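Household task automation

Household task automation is the use of machines to carry out domestic chores such as tidying, laundry, dishwashing and food preparation. The term is usually kept for general manipulation, in which one machine handles many kinds of objects, and excludes single-purpose appliances. The same methods are studied for shop-floor chores, chiefly sorting, kitting and bin picking.

Status

Machines that vacuum or mow work without close supervision in many homes. General tidying does not yet have an equivalent. An arm can pick up a wide range of rigid items within its reach, but performance drops when items touch, lie against a wall or have to be set down in a given pose. Cloth, bags and partly filled containers remain harder than solid objects.

Bin picking

Picking from an open bin is the most studied part of the problem, as it isolates grasping from moving through a room. The bin limits where objects can roll and keeps the camera view constant. Its walls also restrict the approach of the hand. Object sets tend to mix simple shapes with irregular ones, so that a single grasp strategy does not suffice.
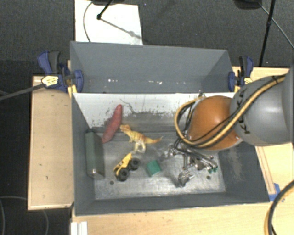 Arm working over a metal-floored bin with toys, a green block and a box.

A block offers parallel faces and can be gripped from above in two directions. Toy animals and vehicles have legs, tails or wheels that catch on neighboring items, and a successful grip may still leave the object hanging at an angle. Tapered objects tend to turn between the fingers. Items resting along a wall are often nudged toward the middle first – a step called pre-grasp manipulation.

Bare metal floors present a separate difficulty for vision. Reflections can be read as object edges, and depth sensors return gaps on shiny surfaces. Matte liners reduce both effects but wear quickly.

Evaluation

No single benchmark is accepted across the field. Results are reported as success per attempt, picks per hour or the number of human interventions, and these measures can rank the same systems differently. The Landeg protocol, drawn up by Idun Bråten and Despina Economou, scores each pick separately from each placement. In its first published run, 1200 attempts were made with mixed household objects. The machine completed 948 picks, and 417 of the picked objects were also placed in the requested pose. Bråten and Economou concluded that placement, which earlier tests had often left out, accounted for most of the distance between laboratory results and useful housework.
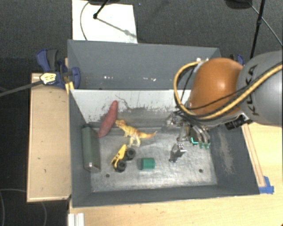 Gripper near a toy robot figure, with other objects to its left in the bin.

Mererid Rees has argued that fixed bins overstate readiness for the home, where lighting, furniture and the objects themselves change from day to day. Puspita Rahman takes the opposite view and holds that a machine unable to clear a bin has little prospect of clearing a kitchen counter.

Shop-floor use

Factories and warehouses adopted picking arms earlier than homes. Parts are known in advance, floors are level and people can be kept out of reach. A trial at the Borley works of Bromema assigned four arms to sorting returned fittings. Renata Pietrzak's account of the trial reports steady output on rigid parts, with tangled hoses and torn packaging still passed to staff.

See also

Bin picking
Grasp planning
Mobile manipulation
Laltden object set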